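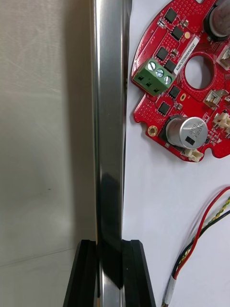

Wiring a Screw Terminal Block the Tidy Way

I love a screw terminal. You get a proper connection with no soldering iron, and you can undo it whenever you change your mind (I change mine constantly). If you've picked up a round red board with a green three-way terminal block on its edge and you're not sure where to begin, pull up a chair. It's a lovely little job for an evening and you'll get quicker with every one you do.

I wrote this up while putting together a lamp for the hallway, which is project number 2 in what I'm calling the Miah lamps. The steps are the same for pretty much any small board with this style of connector.

What you'll need

A small flat screwdriver that fits the slot or cross in your screws
Wire strippers
Stranded hook-up wire in three colours
Bootlace ferrules and a crimper, if you have them
A sheet of white paper
A multimeter
Something to label wires with

The paper might look fussy on a list like this, but I never skip it. Tiny strands of copper show up beautifully against white, and when you're done you fold the sheet in half and tip the offcuts into the bin. My workbench is dark grey and I used to find bits of wire in my socks.

Step 1: Power off and look the board over

Unplug everything first. Then find the markings for each terminal, either on the board itself or in the sheet that came with it. Don't guess from the order on some other board you own. I've got two that look like cousins and they have power and ground swapped!

Write the order down on the corner of your paper, left to right, with the wire openings facing you. For my lamp it was power, data, ground. Yours may well be different, so go with what your maker says.

Step 2: Open the clamps

Turn each screw anticlockwise until the clamp inside is open. Hold the block between finger and thumb while you do it so the solder joints underneath aren't taking all the twist. Stop when you feel the screw go easy. Some will come right out if you keep going, and they roll a surprisingly long way on a kitchen floor.

Peek into each wire opening with a torch. If you can't see a clear gap, give the screw another half turn.

Step 3: Strip the wires

Check the strip length your block asks for, then mark it on the paper as two short lines so you can hold each wire up to it. Too short and the clamp bites down on plastic. Too long and you've got bare copper poking out next to its neighbour, which we don't want.

Twist the strands together gently and crimp on a ferrule if you're using one. Please don't tin the ends with solder – it creeps under pressure and the joint works loose over time.

Step 4: Fit and tighten

Start with the middle wire. It's the awkward one, and it's so much easier with nothing either side of it. Push it in until the insulation just meets the plastic, hold it there, and turn the screw clockwise until it's snug. Then do the two outer ones.

Snug is enough. These are little screws and the threads strip if you lean on them.

Step 5: The tug test

Give each wire a gentle pull. If it slides, undo it and go again. Most often the wire has gone underneath the clamp instead of into it, and that happens to me at least once a project.

Now set your multimeter to continuity and test between neighbouring wires at their far ends. With the board still unplugged, a steady beep between power and ground means stop and look for a stray strand.

Step 6: Label and tuck

Wrap a bit of tape around each wire and write what it is. I do this even when the colours make it obvious, and I've thanked myself every time. Leave a small loop of slack close to the board so nothing drags on the terminals when you move the lamp about.

If your board has a big hole through the centre, it's tempting to feed the cable through it for a neat finish. It does look great! Just check there's no sharp edge rubbing on the insulation.

Then plug in and enjoy it. Next up I'll be making the shade for this one, with far too much glue.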